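Fledport Hand-Held Gripper Set

README, version 11
Last updated November 10, 2020

Summary

Fledport is a set of short demonstrations recorded with hand-held grippers. An operator holds the gripper, does a small tabletop task with it, and the camera on the tool records what happens. The recordings are meant for training manipulation policies by imitation. This release has 149 sessions, all recorded at the Trirnevport site.

What is in a session

A session is one operator working at one station on one task. It holds up to 20 episodes. Each episode is a folder with:

video.mp4, the view from the gripper camera
pose.csv, the tool pose for every video frame
width.csv, the finger opening in millimeters
meta.json, with the task name, station number and operator code

Episodes start when the operator presses record and end when they press it again. We do not trim them. Many begin and end with the gripper pointing up or across the room while the operator gets ready, so expect ceiling, windows, furniture and other people in the first and last seconds. If you only want the part with contact, use the start_work and end_work fields in meta.json. These were marked by hand and can be off by a few frames.

Recording space

All stations share one large open room with a mezzanine at the back. Several people are usually in the room during a session, standing at tables or moving between them, and they show up in the background. Light comes from ceiling fixtures and from tall windows, so exposure changes with the time of day. Sessions from March are darker than the later ones.
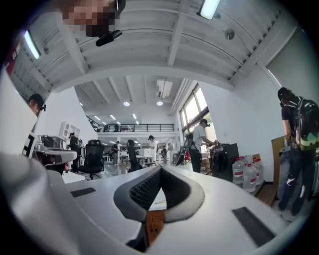
Tasks

Release 11 covers 10 tasks. The most common are pick and place, opening and closing a box, folding a cloth, and sorting small parts into trays. Task names in meta.json match the names in tasks.txt. Two names changed in this release: "box_open" is now "carton_open", and "cloth" is now "cloth_fold". The old names are gone, so check your loaders.

Pose and calibration

Poses are in meters and quaternions, in the station frame. Square fiducial markers are used for calibration. The Laitinen script reads them, solves for the camera offset and writes the result to calib.json at the top of each session. Run it again if you change the lens model. Episodes where tracking dropped for more than 20 frames in a row carry the flag track_lost. They are still in the release, and the sample loader skips them by default.
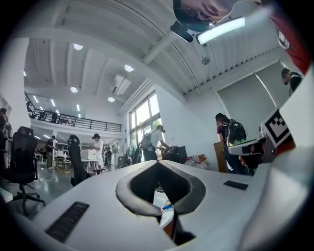
Can I train on the raw episodes without cutting them?

It will run, but the idle sections at the start and end teach the policy to wait. Cut to start_work and end_work first, then add a few frames of margin on each side.

Known problems

Width readings drift in long sessions. Subtract the closed value stored in meta.json.
Station 10 has a clock offset between video and pose. The loader corrects it.
Some operators reversed the gripper in the hand. These episodes are flagged flipped.

Privacy

Faces are pixelated where the detector found them. It misses some faces that are turned away, partly covered or far from the camera. Report a missed face with the session and frame number and we will replace the file.

Use

The set is free for research. Please do not try to identify anyone in the video. Sastusness, the companion set with fixed cameras, has its own README and its own terms.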